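Zolenside gripper clips: data card and shopping notes

I've put 431 short wrist-camera clips in here, mostly so we can work out what kit to buy next. Round white things first — fingers either side of the rim:
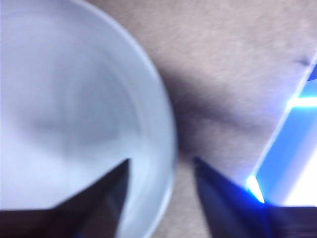 Bodnár reckons we should price spare fingertips before a second arm, and I've moved them up the list!

Budget so far: £1238, with £600 of it held back for the Flundthorpe quote (still waiting). Fruit clips are in the apples folder.

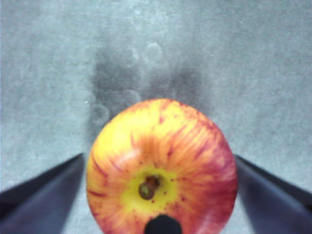 Still to price
Fingertips, two pairs
Wrist camera mount
Ellness carriage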